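Housekeeping Operations, Unit 5: Hard Surface Care
Handout 2: Adhesive and grease residue on glossy tables
Instructor: Nelly Espinoza
Lab support: Aravind Pai

Read this before the September lab. Bring the Unit 4 sheet on cloths as well, because the folding method is not repeated in this handout.

What counts as residue

Residue is what stays on a surface after the loose dirt has been taken off. On tables it is mostly tape glue, sticker backing, candle wax, hand grease and dried drink. Water and a neutral detergent will take care of the last one and most of the hand grease. Glue and wax need a solvent cleaner, and the solvent then has to be removed too, or the table will feel slick and pick up dust within the day.

Glossy tops show everything. A matte laminate can hide a thin film left by a bad final wipe. A gloss top will show it as a dull patch or a rainbow smear when light falls across it. For this reason we inspect gloss tables from a low angle, standing so that a window or ceiling light is reflected in the surface. Move your head until the reflection passes over the area you cleaned. If the edge of the reflection goes soft, there is still film there.

Before you start

Ask what the top is made of. The room sheet in the Varghese building lists each table by finish. If the finish is not listed, test the product on the underside or near a back corner and wait 5 minutes. Look for softening, whitening or a change in shine.

Electrical items come next. Move them if you are allowed to. If they have to stay, keep the cloth and the bottle on the other side of the table and spray onto the cloth, never toward the item. Power strips and cable connectors are the usual trouble. A cable lying across the work area should be lifted clear first — dragging a damp cloth over it only spreads dirt from the cable jacket onto the table. 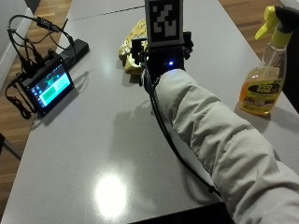
Figure 1. Gray gloss tabletop with yellow cloth and Goo Gone spray bottle. Display, cables and power strip on the left side.

Working order

1. Dry wipe the area with a clean cloth. Grit under a damp cloth scratches gloss.
2. Lift any tape or sticker edge by hand or with a plastic scraper. No metal blades in this lab.
3. Put the solvent cleaner on a folded cloth and hold it on the glue. Follow the label for the waiting time.
4. Wipe in one direction, toward yourself. Turn to a clean face of the cloth after each pass.
5. Wash the area with warm water and a little dish soap.
6. Rinse with a second cloth and plain water, then dry.
7. Check the reflection.

Tables in two sections need some extra care. Liquid runs into the seam and carries loosened glue with it. Wipe along the seam, using a cloth that is barely damp, and finish with a dry corner of the cloth pressed into the joint.

Choosing the cloth

Keep one cloth for solvent and another for rinsing. A cloth with dark patches can still be used for the first pass on a dirty table, but it should not touch the surface again after step 4. Solvent cloths go in the lidded metal bin by the door. They do not go in the laundry.

Common faults

Smearing: too much product, or the cloth was not turned.
Sticky again the next day: steps 5 and 6 were skipped.
Dull ring: the cleaner sat too long, or the finish was not tested.
Fine scratches: no dry wipe.

For the lab

Work in pairs. Balakrishnan Devadiga has the list of tables. Each pair writes down the finish, the type of residue, the product used and the result of the reflection check. Hand in the sheet before you leave the room.

Reading: course reader, page 19 to the end of the chapter.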